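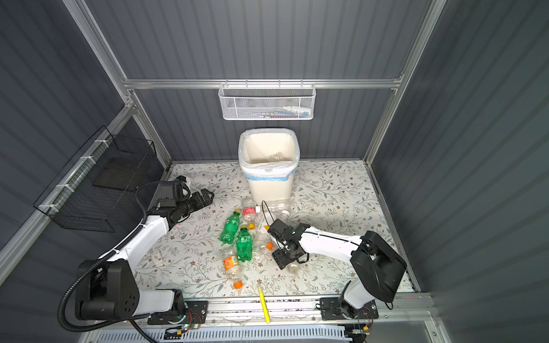 Teaching a Two-Arm Robot to Clear Bottles: Bench Tips

These are the notes we use at Vada for bottle-into-trash-can sessions with the remote-controlled arms. Ilídio Baptista wrote the first set in March and Deolinda Morais has added to them.

Before you start

Put the can at the back, centered, where both grippers can get over the rim. Check this by driving each arm there before you record anything.

Fold the bag well down over the outside. A loose edge catches on the fingers.

Mix the bottles. Use some with labels and some without, and crush a few. Clear plastic is the hardest to see, so don't leave it out.

Tie cables back with enough slack for a full reach.

While you drive

Open the gripper before you come down. Go in across the narrow part of the bottle and wait a moment after closing.

Take the top bottles first. If one is lying across another, lift straight up before you swing toward the can.

Keep the idle arm still and out of the way. Small nervous movements get learned along with the good ones.

If you drop a bottle, pick it up again at normal speed and keep the recording. If an arm hits the can, stop and throw the run away.

How many runs

We do 26 in a sitting, then change drivers. The arms started to get most bottles on their own after around 100 good runs. Flat ones took longer.

Scatter the pile differently each time. Dump it out of a bucket if you find yourself arranging it.

Wipe the gripper pads at the end of the day.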